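4.2 Premier scan avec Nemton

1. Ouvrez la console Urka et chargez le profil « audit interne ».

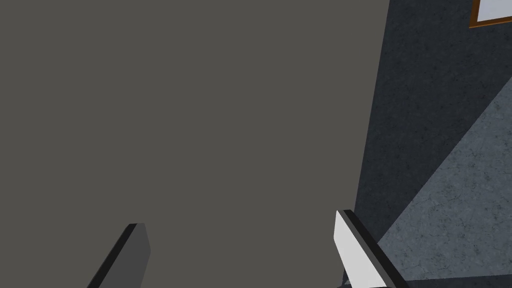 Fig. 8 – Surface grise, vue rapprochée

2. Fixez le délai d'attente à 550 ms – valeur maximale : 137 essais par hôte.
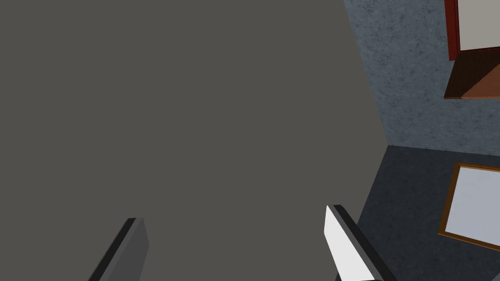
3. Lancez l'analyse.

Attention : n'analysez aucun hôte sans accord écrit.

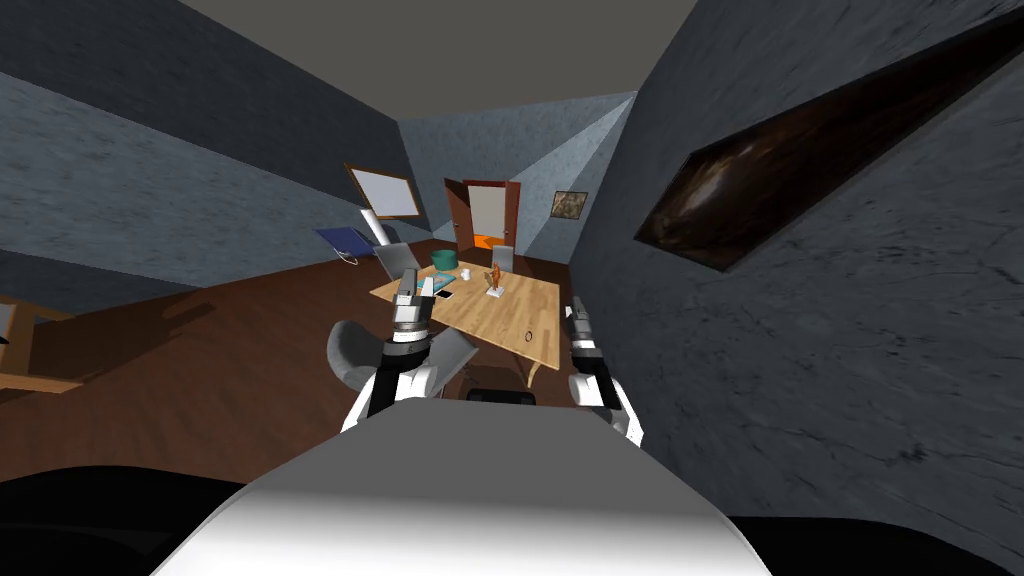 Le rapport classe les hôtes par groupe. Un groupe réunit des éléments rattachés à un même nœud, comme les deux bras au corps blanc.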